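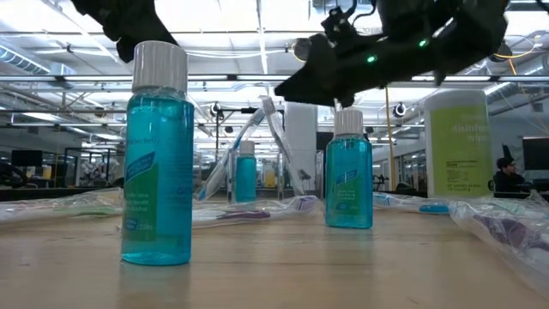
그림 1. 탁자 위에 세워 둔 청록색 구강청결제 병

임대 매물의 게시 기간과 월세 조정의 관계: Ilthorpe와 Indimberg의 소형 주택을 대상으로
부동산통계 실습 과제 보고서
제출일: 2018년 4월 8일

1. 연구 배경

임대료 통계는 대개 계약이 체결된 금액이나 집주인이 처음 제시한 금액 가운데 하나를 기준으로 작성된다. 두 금액 사이에 어떤 일이 있었는지는 통계표에 나타나지 않는다. 매물이 오래 남아 있으면 월세가 내려갈 것으로 보통 생각하지만, 수업에서 다룬 자료만으로는 이를 확인할 수 없었다. 본 보고서에서는 임대 매물이 게시된 기간과 게시 중 월세 조정 여부를 함께 살펴보았다.

대상 지역은 Ilthorpe와 Indimberg이다. Ilthorpe는 대학과 가까워 원룸의 비중이 높고, 학기 시작 전후로 거래가 몰린다. Indimberg는 철도역을 중심으로 오래된 공동주택이 모여 있으며 직장인 세입자가 많다. 생활권은 이어져 있으나 임대 시장의 성격이 달라 비교 대상으로 적합하다고 보았다.

2. 자료

매물 자료는 지역 임대 정보 사이트 Asora의 공개 게시물을 이용하였다. 게시물에는 최초 게시일, 최종 수정일, 월세, 보증금, 전용면적, 층, 방 수가 기재되어 있다. 수정 이력은 사이트에서 제공하지 않으므로 수집 기간 동안 같은 매물을 매주 다시 확인하여 월세 변동을 기록하였다.

처음 수집한 게시물은 거의 3000건이었다. 이 가운데 다음에 해당하는 것은 제외하였다.

- 동일한 주소와 층, 면적으로 중복 게시된 매물
- 월세 또는 면적이 비어 있는 매물
- 방이 3개 이상인 매물
- 상가와 주거를 겸하는 매물
- 단기 임대로 표시된 매물

정리 후 분석에 사용한 매물은 1243건이다. 제외된 게시물의 대부분은 중복 게시였다. 여러 중개업소가 같은 집을 올리는 일이 흔하고, 면적을 반올림하는 방식도 업소마다 달라 중복을 가려내는 데 시간이 가장 많이 걸렸다. 주소가 동까지만 적혀 있는 경우에는 층과 방향, 관리비를 대조하여 판단하였다. 판단이 어려운 매물은 서로 다른 매물로 처리하였다.

3. 방법

게시 기간은 최초 게시일부터 게시물이 삭제된 것을 확인한 날까지로 정의하였다. 수집이 끝날 때까지 남아 있던 매물은 중도절단 자료로 처리하였다. 삭제된 매물이 모두 계약된 것은 아니지만, Asora에서는 계약 완료와 게시 취소를 구분하지 않으므로 본 분석에서도 나누지 못하였다.

월세 조정은 게시 중 월세가 한 번이라도 바뀐 경우로 보았다. 보증금만 바뀐 경우는 별도로 표시하였고, 보증금과 월세가 함께 바뀐 경우에는 보증금을 월세로 환산하여 합산 금액이 달라졌는지를 확인하였다. 환산율은 두 지역에 같은 값을 적용하였다.

분석은 두 단계로 하였다. 먼저 지역별, 면적대별로 게시 기간의 중앙값을 비교하였다. 다음으로 게시 기간에 대한 생존분석을 실시하고, 설명변수로 지역, 전용면적, 층, 역까지의 거리, 그리고 최초 월세가 주변 시세보다 얼마나 높은지를 나타내는 변수를 넣었다. 주변 시세는 같은 동네, 같은 면적대 매물의 최초 월세 중앙값으로 계산하였다.

4. 결과

4.1 게시 기간

게시 기간의 중앙값은 Ilthorpe가 Indimberg보다 짧았다. 차이는 가장 작은 면적대에서 크게 나타났고, 면적이 넓어질수록 줄어들었다. 방이 두 개인 주택에서는 두 지역의 차이가 거의 없었다.

Indimberg 안에서는 McGrath 단지의 매물이 다른 매물보다 눈에 띄게 오래 남아 있었다. McGrath는 역에서 멀고 승강기가 없는 동이 많다. 이 단지를 빼고 다시 계산하면 두 지역의 차이는 작아지지만 방향은 바뀌지 않는다.

4.2 월세 조정

게시 중에 월세가 바뀐 매물은 전체의 일부에 그쳤다. 바뀐 경우에는 대부분 인하였고, 인상은 Ilthorpe의 원룸에서만 확인되었다. 인하는 게시 초기보다 한동안 문의를 받은 뒤로 추정되는 시점에 집중되어 있었다. 한 번 내린 매물이 다시 내려가는 경우는 드물었다.

보증금만 조정된 매물은 Indimberg에 더 많았다. 월세를 그대로 두고 보증금을 낮추는 방식은 McGrath 단지에서 특히 자주 나타났다. 월세만 집계하는 통계에서는 이러한 조정이 드러나지 않는다.

4.3 생존분석

최초 월세가 주변 시세보다 높을수록 게시 기간이 길어지는 관계가 두 지역 모두에서 나타났다. 역까지의 거리는 Indimberg에서만 유의하였다. 층의 영향은 면적과 지역을 통제하면 뚜렷하지 않았다. 반지하 매물은 수가 적어 따로 해석하지 않았다.

시세보다 낮게 나온 매물이 특별히 빨리 사라지지는 않았다. 가격이 낮은 매물 중에는 게시물에 적히지 않은 하자가 있는 집이 섞여 있을 수 있으며, 이번 자료로는 확인할 수 없다.

5. 논의와 한계

게시 기간이 길어지면 월세가 내려간다는 일반적인 생각은 부분적으로만 확인되었다. 오래 남은 매물 가운데 상당수는 월세가 한 번도 바뀌지 않았다. 집주인이 다음 이사철까지 기다리는 것일 수도 있고, 조정이 게시물에 반영되지 않고 계약 자리에서 이루어졌을 수도 있다. 후자의 경우라면 게시 가격에 근거한 임대료 지수는 실제 부담을 높게 평가하게 된다.

한계는 다음과 같다. 수집 기간이 짧아 계절 변동을 제거하지 못하였다. Ilthorpe의 경우 학기 시작 시점이 기간에 포함되어 게시 기간이 평소보다 짧게 나왔을 가능성이 있다. 매주 확인하는 방식이므로 한 주 안에 올라왔다가 사라진 매물은 자료에 들어오지 않았다. 또한 Asora에 올라오지 않는 직거래 매물은 대상에서 빠져 있다.

수집 간격을 줄이고 계약 신고 자료와 주소 단위로 결합하면 최초 제시 금액과 계약 금액의 차이를 직접 계산할 수 있다. 다음 학기 과제에서는 McGrath 단지만을 대상으로 이 방법을 시험할 계획이다.

부록. 변수 정의

게시 기간: 최초 게시일부터 삭제 확인일까지의 일수
월세 조정: 게시 중 월세 변경이 있으면 1, 없으면 0
상대 월세: 최초 월세를 같은 동네, 같은 면적대의 중앙값으로 나눈 값
역 거리: 가장 가까운 철도역 출입구까지의 도보 거리
면적대: 전용면적을 기준으로 소, 중, 대로 구분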